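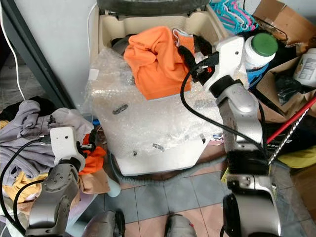 Top loader in its bubble wrap, lid up, orange item in the tub mouth. Clothes heap at left.

24/07/2026
Laundry corner, load sorting. Entry by A. Groen.

Machine stays wrapped until the inlet fitting from Skarik arrives. No water connected, no power to the drum. Tub used for loading and unloading only. Drain hose left lying at the base; to be clipped up before the first fill.

Garments are the mixed set from Kisdale, all cotton or cotton blend, 8 kg dry by the hanging scale against a rated load we have not confirmed. Rating plate is under the plastic and I did not want to cut it. Apinya will ask Domau for the data sheet.

Items with straps or buckles go in a separate pile. A metal buckle in a plastic tub marks the wall, and a long strap wraps round everything else by the end of a spin. Mesh bags on order, 2 sizes.
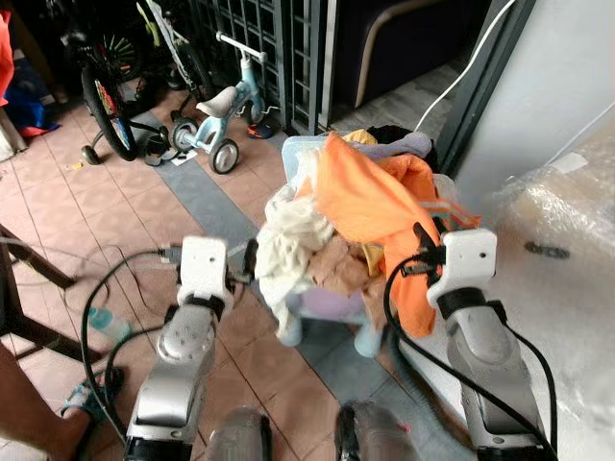
Basket comparison. The blue and lavender one has feet, so it does not slide when the tile is damp, but it fills past the rim quickly and large pieces hang over the side. Big cloths should go in first, folded once, small items on top. Loading order was not fixed in the earlier notes (see p. 937) and the fill heights there cannot be compared with each other.

Lobo basket is deeper but has no feet. Not tried on this floor.

To do:
- move hangers and open cartons away from the machine, lid side needs access
- pick up the small bottle from the tiles
- weigh basket empty, scale reads in steps of 100 g
- Apinya: hose clip, data sheet
- repeat with towels in September, after plumbing is signed off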